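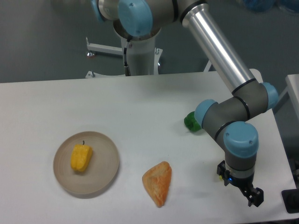 I'd been wanting to talk to the woman behind Koltow for months, so when she said I could drop by the Plasness workshop I was in the car before she could change her mind! Koltow is her table-top picking kit – you bring the arm, she brings the gripper setup, the software and a lot of phone support.

"People think they're buying software," she told me. "Mostly they're buying me picking up at 4 in the afternoon when they're stuck."

The kit runs $3,000, plus $700 a year if you want updates (I asked twice, that's everything).
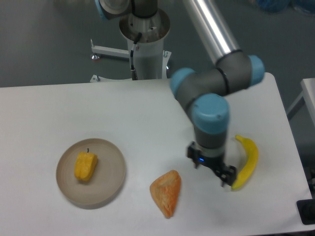

Koltow at work in Plasness, with the gripper open beside the banana.

So why groceries? She laughed at me. "Boxes are easy to love. Give me a pepper. It's lumpy, it's shiny, and no two have the same shape."

I wondered how long a new customer spends teaching it a job like putting a pepper on a plate.

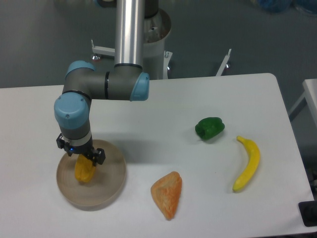 She wouldn't give me one number, and I liked her for it. Her first buyer, a small packing outfit called Hekham, needed most of January. "They were patient, and I was learning too," she said. "I wouldn't charge anybody for that month now."

My one gripe is the manual, which is thin. She knows – a longer one is coming, and she's writing it herself in the evenings.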